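# Open day at Karnex: a talk with Sang-wook Woo

Aug 19, 2019

Sang-wook Woo had been on his feet since breakfast when we sat down in the break room at Karnex. The open day still had two hours to go. Visitors kept putting their heads in to ask where the coffee was.

Woo runs the simulation group. He came over from Dirnier in February, and this was the first open day he had planned himself. "At the old place we showed people a video and gave them a pen," he said. "I wanted them to see the work while it was going on, including the parts that are slow."

Most of the work is done on a computer. The group builds rooms, tables and objects in software, puts a robot arm in them and lets the arm try to reach for things. Woo said a single training job can cover up to 400 rooms. The wall colors change from one to the next, and so do the floor, the lights and the angle of view.

"People ask why we don't make it look nicer," he said. "We have purple tables. We have lamps in places you would never hang a lamp. If the arm only ever sees a clean white table under good light, it learns the table and the light. Then you move it to a customer's building and it's lost."

Shadows are the hardest part, in his view. An early version of the software, which the group calls Bepari, would treat a dark patch on the tabletop as an object and reach for it. Fixing that took 11 weeks. "I thought it would be two," Woo said.

He gave the visitors 30 minutes at the screens, in groups of 6. They could pick a room and watch the arm go down to the table, and they could stop it at any point. Children were quicker at the controls than their parents. One man wanted to talk only about the price of the graphics cards, and Woo let him.

I asked what he tells people who worry about jobs. He took some time over that one. "I tell them what the arm can do today, which is pick up flat things and put them down again. Flat things are hard. There's not much to grab. I don't make promises about ten years from now."

After our talk he went back to the demo room, and I stood behind him while he loaded another room for the next group.

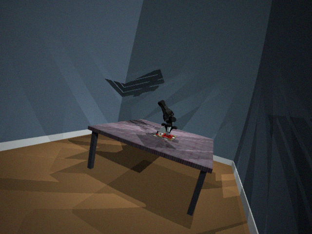
Irfan Wuisan said he would have liked to see more failures on the screens, and that a visitor learns more from a missed grasp than from a good one. Woo agreed with him. He said next year's plan has a separate screen for misses, if he can get the space.

The group's next project is called Stikero. It deals with thin packages that bend when they are lifted, and Woo would not say who is paying for it. The first tests will be in software, as usual. A real arm comes later, when the numbers are good enough.

"I'd like it to be sooner," he said. "Everybody would."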